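How a Shirt Gets Flat: Folding, Checks and Creases

A shirt looks like a simple object. Before it is sewn, it is a set of flat pieces of cloth: a front, a back, two sleeves, a collar and cuffs. Sewing joins these pieces into tubes. The body is one wide tube, and each sleeve is a narrow one. Folding a shirt means pressing those tubes flat and then making the flat shape smaller.

Why cloth crumples

Woven cloth is made from two groups of threads. The warp threads run the long way. The weft threads cross them, passing over and under. Each thread can bend, and each crossing can shift a little. This is why cloth bends easily in almost every direction, while a sheet of cardboard does not.

When a shirt is dropped on a table, gravity pulls every part of it down at the same time. The cloth has no stiff frame to hold its shape, so it piles up in folds. Some folds lie on top of others. A sleeve may be twisted, and part of it may be hidden under the body.

Friction also matters. Friction is the force that resists sliding. Cloth on cloth usually has more friction than cloth on a smooth tabletop. A bunched shirt can hold on to itself even when the table underneath is slippery.

Reading the checks

Buffalo plaid is a pattern of large checks, often in red and black. The pattern is useful when you fold, because the lines between the checks work like the lines on graph paper. Where the cloth is flat, the lines are straight. Where the cloth is twisted, the lines bend or break.

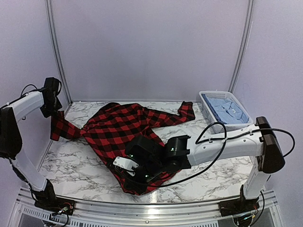
A red and black plaid shirt with its body still bunched. One cuff is held just above the table.

The cuff is a good place to hold a sleeve. It is at the very end, so a gentle pull on it can draw out the whole length. Pulling from the middle of a sleeve straightens only part of it. The pull should be slow. A fast pull drags the rest of the shirt along and makes new folds.

Steps for folding

You need a clean table and a shirt. Fasten the buttons first if the shirt has them.

1. Find both cuffs and the collar.
2. Pull each sleeve out to the side until it is straight.
3. Spread the body from the center toward the edges with flat hands.
4. Turn the shirt so that the front faces down.
5. Fold one side toward the middle of the back. Lay the sleeve down along the body.
6. Do the same with the other side.
7. Bring the bottom edge up to the collar.
8. Turn the shirt over.

Step 7 cuts the length in half. If the shirt is still too long for the drawer, fold it in half again before you turn it over. Each extra fold makes the stack thicker.

Try it: the line test

Lay a checked shirt flat and choose one line between two rows of checks. Place a ruler beside it. Now push the two sides of the shirt 2 inches closer together and look at the line again. Cloth does not shrink when it is pushed, so the extra width has to go somewhere. It rises off the table as a ridge.

Words to know

Crease: a line left in cloth by a fold.
Cuff: the band at the end of a sleeve.
Warp and weft: the two sets of threads in woven cloth.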